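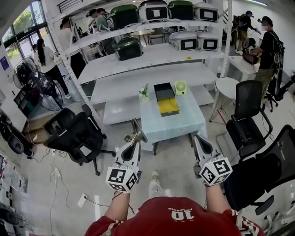 Why does a small town need two hardware stores? Because in Fenmont, a person who has quarreled with one must still be able to buy a hinge.

Fenmont has 2256 residents, and most of them are, by custom, either Prenard people or Motton people. The stores face each other across Saha Street and sell the same nails. Torben Eichhorn, who has run Prenard since his uncle gave up on it, puts the difference down to character.

"Motton will sell you what you ask for," he told me, in the tone other men use for tax fraud. "I ask what you're building first."

He does, too. I came in for 3 wall hooks and left with a lecture on plaster, which I had to admit I needed. Across the street they gave me the hooks in under a minute and wished me a nice day. I felt oddly neglected.

In March a chain offered to buy both places. Both owners refused, by letter, on the same afternoon. Neither has mentioned it to the other, though they share a parking lot and a snowplow.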